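3.2 Helmet placement and fit on a display form

Fit was examined on a plain white mannequin head set on a pale tabletop against an off-white wall. The form has a straight nose, lightly carved lids and a squared base, but no hair or soft tissue, so a shell that is too large for it has little to hold it level. 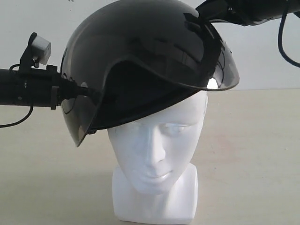 Tilt was judged from the front, using the height of the rim on either side of the face. A placement was scored as level when both sides of the rim sat at the same height – a stricter rule than the one used in the Ondieki protocol. The full set held 2,814 placements, of which 31 were left out for missing notes.

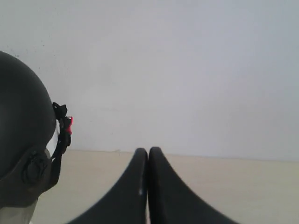
Visor position was recorded separately. A visor can be lowered while the shell is still crooked, and the Zirari scale treats the two as a single fault. We kept them apart and gave each its own score out of 20. Wear on the visor was noted but not scored, as light scratches have no bearing on how a helmet sits. Scores were entered by 2 raters working apart, and differences were settled by a second viewing. 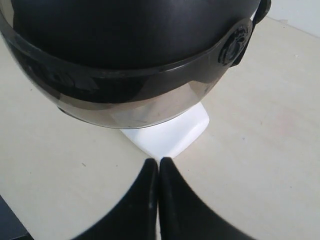

Figure 4. Black helmet with tinted flip-up visor and round side pivot. Smudges and fine scratches are visible on the lower part of the visor.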